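Ticket 2937: lap timing drops out, Gunuvgate short oval
Status: open
Raised by: Hamish Katene
Assigned: Ewan Dunstan

Transponder loop at start/finish missed cars in the second heat. Decoder log has 1,672 passings, scoring screen shows fewer. Garkia decoder, firmware unchanged since Fluststead.

14:10 Swapped the coax. No change.
14:25 Noise floor reads 60 with the track clear. Moved the generator lead off the loop cable and it fell.
14:40
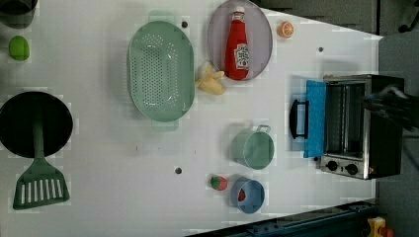
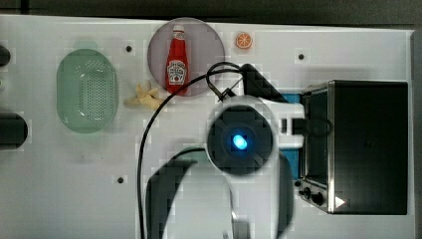

15:05 Ran 2 sprint cars for ten laps each. All passings logged, but the scoring PC still lost one. Suspect the network switch in the tower.
15:20 Prendergast to send a spare switch. Hand scoring stays in place for the feature. Please keep the decoder log and don't clear it between heats.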